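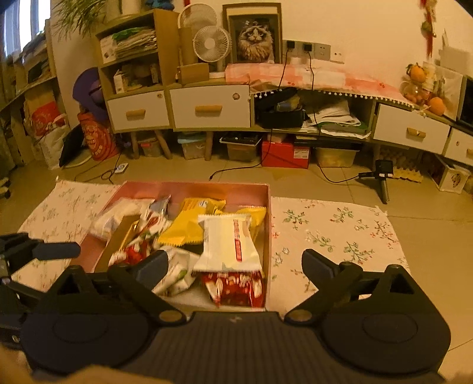
Why do we put the snack packets in a box and not simply in a cupboard drawer?
Because a shallow open box shows everything at one look, and it can be carried to the table and back again.

Unit 5. Packing and sorting a snack box
Handout for the evening course in household keeping, prepared by Precious Dlamini

Please read this before we meet. The practical part takes 45 minutes and two persons share one box.

1. Empty the box first. Put all packets on the tablecloth and wipe the inside of the box with a dry cloth.

2. Sort by how easily the contents break. Wafers and thin crackers go to one side of the cloth, soft cakes in the middle, hard candy to the other side. When you do not know what is inside, press very lightly with two fingers.

3. Read the dates. On small packets the date is often printed on the crimped seal, where it is hard to see. Turn the packet to the lamp.

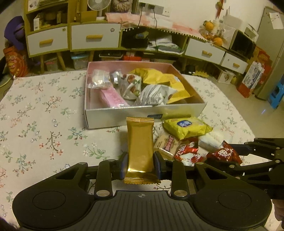
Hold each packet by its sides and not by the seal. A seal that is pulled many times can open a little, and then the biscuit becomes soft. Gonzalo Requena showed us this in November with a bag of rice crackers — after one night it was already no good.

4. Fill the box again. Large packets lie flat, small ones stand at the walls. A piece of cardboard can be used as a divider, but cut it lower than the rim. Shiny wrappers slide on each other, so do not build a high pile.

5. Leave one corner free for the hand. Many students forget this, and the guest must dig.

Words to learn: crimped, serrated, wrapper, rim, divider, lining.

Homework: sort one box or basket at home and write 25 lines about what you changed. Say also which packets you threw away. Prasetyo Nugroho collects the papers at the door, before the lesson starts. Bring your own cloth next time, patterned or plain — both are fine.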